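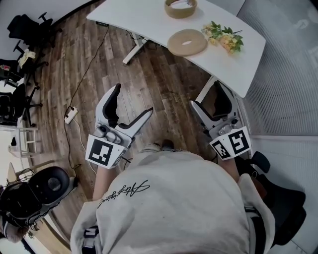
January 29, 2022

Second full pass on the Beltesen subtitles. The scan came off 2000-foot reels and was joined into one file before I received it, so reel boundaries have to be found by ear and by the change in grain. Reels 1 and 2 hold sync to the frame. Reel 3 starts late by 416 ms, which at 24 fps is ten frames with the remainder dropped. The offset is constant from the first line of the reel to the last. I checked it against the door slam, the second telephone call and the closing song.

A constant offset points to leader left in at the join. I went to the join and found it, ten black frames, with the sound carried across so that no gap is audible. Whoever made the English file worked from a copy without them.

Shifted all of reel 3 in Girkano as a block. The block shift in Girkano rounds to the nearest frame on export and to the nearest ms on save, so I saved only and left the export for the end. Did the same shift once last March and lost half a day to that rounding.

After the shift, 34 subtitles were still wrong. These are wrong for other reasons: in-times placed on the breath before the line, out-times that run over a cut by two or three frames, and one pair in reverse order during the argument at the ferry. Fixed the pair first. The out-times I pulled back to two frames before the cut in every case except the long lines, where reading speed would have gone too high.

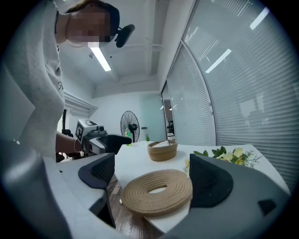 Should an out-time ever be allowed to cross a cut? It can, if the line itself carries on well past the cut, and then it should stay up for at least half a second on the far side so the eye does not read it as a new subtitle.

Tharun Krishnan sent his notes on the translation in the afternoon. He wants the uncle's proverb shortened to one line. I agree on length, but his version drops the word for salt, and the salt comes back in reel 5. Proposed a two-line version at 15 characters per second. No reply yet.

Song lyrics next. Clakden asks for them in italics, positioned as for dialogue, no music notes.
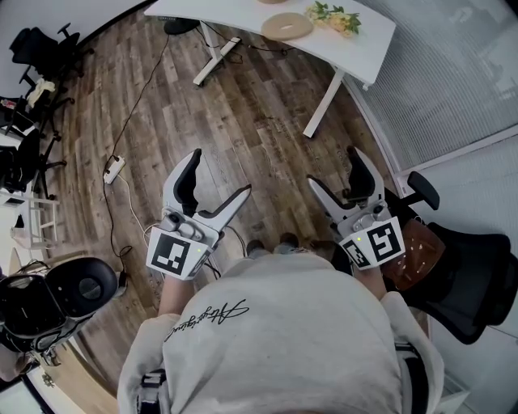

The opening titles still need a font decision. Pai set them in a script face for the trailer and would like the same for the feature, burned in at lower left. I tested it at projection size and the thin joins between letters disappear over the light sky. Slanted black cursive on light gray, like the line across the sweatshirt, is fine for a logo that people have all day to look at – a title card is up for four seconds. I have asked for the plain sans with a thin outline and kept the script for the film's name alone.

Thirumalai Unnithan has the projector check for the export. Sent him reel 3 by itself, with the black frames left in, and a note that the file must not be conformed to 25. If his copy plays in sync at the closing song, the other reels can go tomorrow.

Still open: salt, the title font, and a missing line under the train announcement in reel 4 that I can hear but not make out.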